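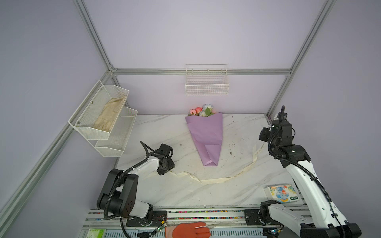

Purple paper, cream ribbon.

Fri 12 July

Up too late again. Finished the second Skaltis trade in one go, lights should have been off by eleven. Eyes like sandpaper. Writing this on the bus so excuse the hand.

Thoughts before they go. Issue 9 is the best thing in the whole run. The flooded library, the long silent stretch where Skaltis just walks down the stairs and the water goes up panel by panel. No captions, no sound effects. I read it twice and then went back a third time for the colors – all that green going to black. Then 10 opens with four pages of people in a kitchen explaining what we just saw. Why. Trust the reader!!

Still don't buy the brother coming back. Shoaib says it was set up in issue 2, the coat on the hook. Went and looked. There is a coat. It's a coat.

Lunch with Shoaib, mostly him talking. He's selling his Stodine singles, the full first volume, wants 100 for the lot. I said yes before I'd thought about it and now have to find 100 by Tuesday. Covers are a bit chewed apparently but the letters pages are intact, and that's half of what I want them for. Some very angry people in those letters pages.

Script. Ok. Eight pages for Ronja's anthology and I have five, and of the five I like maybe three. She wants 2,000 words of script max, "max" underlined. I'm over already and the lighthouse hasn't even blown up. Ysaline is drawing it and has been very patient, sent me thumbnails for page one anyway, just off my notes. They're lovely. She's put the keeper tiny in the corner of every panel and suddenly I know who he is, so now page two is wrong and has to be redone. Good problem. Still a problem.

Things to fix
- keeper talks too much
- the gull, keep or cut
- page 4 has nine panels, Ysaline will kill me
- title. Kundetine sounds like cough medicine

Store after work. Sandro had put the new Rathnayake aside for me without being asked, number one, the plain cover not the foil. Flicked thorugh it standing up. Art's gorgeous, lettering is tiny, couldn't tell who was speaking on half the pages. Will give it three issues. I always say three and then buy twelve.

Shanthi rang, wants her Skaltis book one back. Had to admit about the tea. She was fine about it, a bit quiet. Will buy her a new copy after Tuesday.

Bed. No reading. Ok one issue of Rathnayake, then bed.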